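What the head camera added (and what it didn't)

I said in November that I would write up the pan results once the second round of training was finished. It's finished, so here they are. This is mostly for the people who emailed after the last post, but I'll repeat enough of the setup that you don't have to go back and read it.

The question was small. We collect demonstrations with hand-held grippers, one in each hand, and each gripper has its own wrist camera. A policy trained on those demonstrations sees what the wrist cameras see. We wanted to know if adding a third view, from a camera worn on the demonstrator's head, makes the policy better at a kitchen task with two hands. Catriona Baird thought yes by a lot. I thought yes by a little. Roman Mazurek thought it would make things worse at first, and he was closer than either of us.

The task

The task is moving a pan on a small induction cooktop. One gripper takes the handle, the other steadies or does the second part of the job, and the pan has to end up flat on the plate in the right place. There are two versions. In the short version the pan is already on the cooktop and just has to be straightened so the handle points toward the person. In the long version it starts beside the cooktop and has to be lifted on.

We picked a pan because a handle is a nice hard case. You can hold it well or badly and both look about the same for the first second. If the fingers close too far from the pan, the thing droops when you lift. If they close too near, the gripper body bumps the rim. A person with a gripper in their hand feels this right away and fixes it. The policy doesn't feel anything, so it has to get it from the pictures.

The data

We ended up with 558 demonstrations that were good enough to train on. Kazimiera Michalski and Dariusz Chmielewska did most of them, and I did the rest. I am the slowest of the three and my demonstrations are the easiest to spot when you play them back, because I stop before every grasp.

Another 142 were thrown out. Most of those were tracking problems. The markers on the grippers have to be seen by the camera for us to line up the head view with the wrist views, and when people turn their hands over or reach across themselves the marker goes out of sight. A short loss is fine and we fill it in. A long one leaves you guessing where the gripper was, and I decided early on that I didn't want guesses in the training set. Catriona would have kept more of them. We did run one model with the rejects put back in, and it was a bit shakier at the grasp, but I wouldn't hang much on one run.

Rerinow is the name of our recording script, for anyone who wondered from the last post. It writes all three streams with one clock. Before that we had three clocks and a lot of arguments.

The comparison

We trained the same model two ways. The first saw the wrist cameras only. The second saw the wrist cameras plus the head camera. Everything else was kept the same, including the order the data went in. Then each one ran on the arm setup, where the third camera is fixed on a post at about the height of a demonstrator's head.

That last sentence hides a problem, and Roman pointed it out before we started. A head moves. People look at the handle, then at the plate, then back. The camera on the post doesn't do any of that. So the model learns from a view that swings around to wherever the next important thing is, and then it's asked to work from a view that never moves.

First round

The first round was bad for the head camera. On the short version the two models were close enough that I'd call them even. On the long version the model with the head view was clearly worse. It would reach toward the pan, slow down, and wait. A few times it waited until we stopped it.

Marianna Nowakowski sat down with the recordings and worked out what was going on. In the demonstrations, the head almost always tips down just before the fingers close. The model had picked up on that. When the view didn't tip, it took this as a sign that it wasn't time yet. In a way it had learned something true about people, but it was of no use to us.

She tested the idea by hand. She took the camera off its post, held it herself, and tipped it down when the arm reached the handle. The gripper closed. She held it still and the gripper waited. She did this enough times to annoy everyone else in the room, and I was convinced.

Second round

We changed two things. First, the head view is now shifted and cropped at random during training, by a different amount for each short stretch of a demonstration, so the tipping no longer lines up with the grasp. Second, for some of the training steps the head view is left out completely and the model has to get by on the wrists.

I wanted to change one thing at a time. We didn't have enough arm time for it, so I can't tell you how much each one helped. If someone reading this has the hours, that's the experiment I'd like to see.

With both changes the waiting went away. On the short version the two models are still even, and I think that's just how it is. Once the pan is in front of you and the handle is within reach, the wrist cameras see all they need. On the long version the model with the head view is now better, and the gain is in one spot, which is setting the pan down. From the wrist, when the fingers are on the handle, the pan hides a good part of the cooktop. From above you get the edges of both at once. The wrist-only model tends to put the pan down a little off and then leave it there. The other one makes a small correction before letting go.
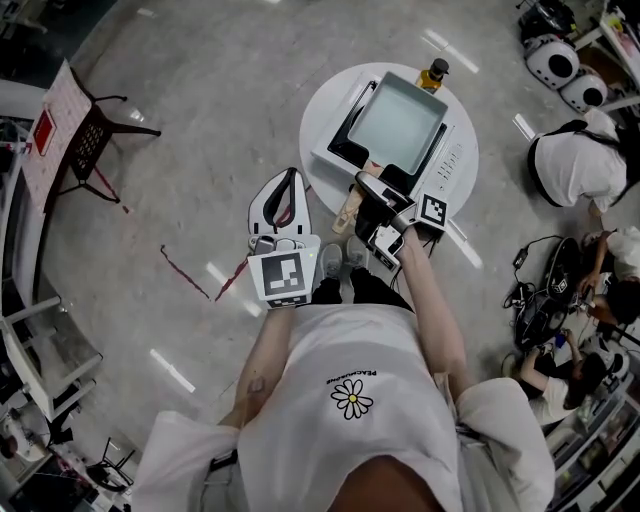

What still goes wrong

The grasp on the handle is still the weak point for both models. The head camera doesn't help with it, and I now think it can't. From that height the handle is thin and the fingers cover the part you care about.

Both hands moving at once is also poor. In the demonstrations people tend to do one thing with one hand, hold, then do the next thing with the other. Kazimiera is the only one of us who moves both together without thinking about it. Her demonstrations are a minority of the set, and the model mostly acts like the other two of us. I'd like to train one on hers alone, but there aren't enough yet.

The third thing is other people. The head view takes in a lot of floor, and there's nearly always somebody on it working on something else. I worried about this more than I needed to. We ran the arm with people walking and sitting in the background and couldn't see a difference. The random shifting may have helped there too. We never ran that check on the first-round model, so I don't know.

Things I'd do differently

I would fix the cooktop position less carefully. For the first few sessions I put tape on the table and lined everything up with it, which felt like good practice. All it did was give us a big block of demonstrations with the cooktop in one place. When we moved it by a hand's width, the first-round models both got worse. Later sessions had it wherever the last person left it, and those turned out more useful.

I would also write down who was demonstrating. We didn't do that until partway in, and for the older recordings I had to work it out from the way people move. Dariusz says he can tell from the first reach. He was wrong twice when I checked him against the ones I was sure of.

And I'd keep sessions shorter. We were doing an hour and a half at a stretch. The grippers aren't heavy, but by the end your wrists are tired and you start taking the handle at whatever angle is easiest. You can see it in the data if you sort it by time. Now we stop after 5 good ones in a row and swap. It's slower on paper, and we throw out fewer.

Is it worth adding the camera?

For something like the short version, I wouldn't bother. It's one more thing to charge and one more stream to line up, and it bought us nothing. For a task where you carry something that blocks the wrist view and then have to place it, yes, as long as you break the link between head movement and timing. If you skip that step you may end up worse off than with no head camera at all, as we did.

The next task is a lid. Catriona has already picked one out and it has a very small knob, so I expect the grasp numbers to be ugly for a while. Marianna is cleaning up the shift-and-crop code so that it can be shared, and I'll link it from this post when she's happy with it. If you wrote to me about the clock problem and I haven't answered, please write again. I lost some mail when we moved the server.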